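Notebook entry, 1 May 2023
Room: Skallstead, shared workroom and refreshment counter
Entered by: Ildikó Oláh

Purpose. To record the present arrangement of the desk and counter before the furniture order with Dreletti is confirmed, and to note changes agreed since the April entry.

Desk. The desk with the orange-brown top is to remain in its present position. The monitor stays on it, with the laptop in front. Cables still trail across the top towards the edge and should be gathered and tied at the back. Work at the desk is done standing as well as seated, so the replacement chair is to be one that can be pushed fully underneath. Inventory number 877 is to be transferred to the new label, as the old one no longer sticks.
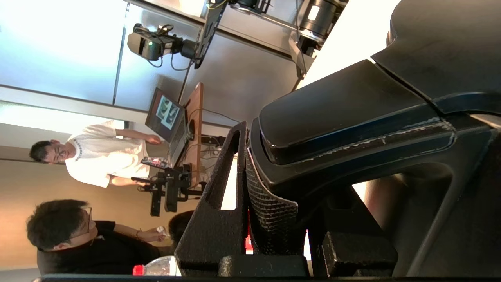 The Wijesinghe quotation for a cable tray was received in April and has not been answered. It allows 10 working days for delivery. I propose to accept it, less the second power strip, which duplicates one we hold in the Flirnau store.

Counter. The speckled counter is to be kept for refreshments only. Items noted there: the black electric kettle on its tray, the organiser box with four compartments, a tissue box, a paper cup and three water bottles with red caps. One compartment of the organiser holds a red and white packet. The strawberry-shaped item may stay. Cloths are to be hung up after use and should not be left beside the kettle base.
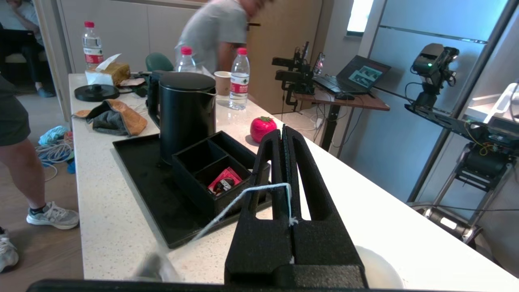

Bottles should be marked with initials. Unmarked bottles will be removed on Fridays. The tray is to be wiped at the end of each day by whoever last uses the kettle.

Floor. The blue and white cables and rope lying in a tangle near the counter are to be coiled separately and put on hooks. People stand at that end to make tea and the floor there must be kept clear. Hooks: 3 required, none in stock.

Outstanding. Reply to Wijesinghe. Chair height to be confirmed with Dreletti. Ask Flirnau whether the hooks can come with the power strip.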